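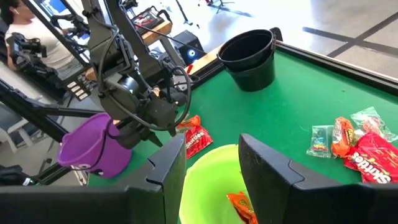
What do you get for the money if you rent a pair of arms from Tellateck?

You get two arms, one table, a box of plastic buckets, and seven evenings before the company wants everything back.

I read this answer three times on their page before I sent the form. I review home machines for a small newsletter in Prellstead. It has 627 readers, and most of them write to me only when I make a mistake in a price. The editor wanted something cheerful for October. So I chose the candy sorting service, which Tellateck offers to shops and schools and, it seems, to anyone who can fill in a form.

The van came from Drodstead at four in the afternoon. The driver put everything together in my late aunt's game room, where the light is good, and gave me a sheet with 2 phone numbers. One was for problems with the arms. The other one was for "questions of another kind". I asked him what kind. He said that people get different kinds.

The work is simple to explain. You put the candy on the felt and you say which color of bucket gets which sort. The arms do the rest, slowly, like two people who are setting a table in a house where somebody is sleeping. They can also lift the buckets and carry them, and for this you pay extra. I paid extra, the newsletter can afford it.

On the first evening I asked for Skittles in the purple bucket and Reese's in the green one. I sat on a chair with my notebook and wrote down the times. The red bags are easy for them. They take a bag by its corner and it goes up without swinging. The small clear wrappers are more difficult, they slide away on the felt and the left arm follows them with great patience. I wrote: "Patient. Four stars." Then I wrote the price under it, and checked the price.

On the second evening I made a test which was not very kind. I took one Reese's and put it with the Skittles, under a bag, so that only a little orange was showing. The right arm came to it and stopped. It stayed above the candy for such a long time that I went to the kitchen and made tea. When I came back the Reese's was lying alone in the middle of the table, and both arms were waiting. I called the first number.

"It's asking you," said the voice. "It found something in the wrong place and it would like to know if you meant it."

"How do I answer?"

"Move it, or leave it."

I left it. The arms worked around it until the end of the evening – all the other candy went into its bucket, and this one stayed on the felt, as if somebody had reserved the place. In the morning I ate it and felt that I was doing something without permission.

By the fourth evening I was not writing down the times anymore. My aunt had always kept a bowl of candy in that room, and when I was a child I was allowed to take one piece, but I had to show it to her first. She would look at it and then look at me. "Did you mean that one?" she would ask. Sometimes I went back and took a different one. I had forgotten this completely, and I remembered it in the middle of a sentence about battery life.

So I called the second number. It was late and I expected a recording.

"Tellateck, other questions," said a voice, an older one.

I asked if the arms learn from the people who rent them, or from the people who rented them before, or from somebody else. I said that I was asking for a review.

"They learn from whoever has shown them," said the voice. "The ones you have now came to us from the Dela Peña house, and before that they were in a school. A thousand evenings, maybe. We have it in the book, let me see." I heard pages. "1000, yes, on your first night. I'm glad it was a good room."

I wanted to ask how they knew about the room, but I thanked the voice and put down the phone.

The last evening I poured out everything that was left and did not give any instruction. I only sat. The arms stood still for a while above the green felt, and then they started to sort, in an order that I didn't recognize at first. They were not sorting by brand and also not by color. They were making a small pile at my side of the table with the pieces I had been eating all week when I thought the work was finished for the day.

The van came at four. The driver rolled the cables and counted the buckets, and he asked if I wanted to keep the candy, because they cannot take food back.

My review is this. The service is slow with clear wrappers. The instructions are good, but the print is too small. Carrying costs extra, and you should pay for it. Delivery from Drodstead to Prellstead is included in the price, I have checked this twice. Call the second number if you have a reason, they answer late.

I have reserved the same pair for March.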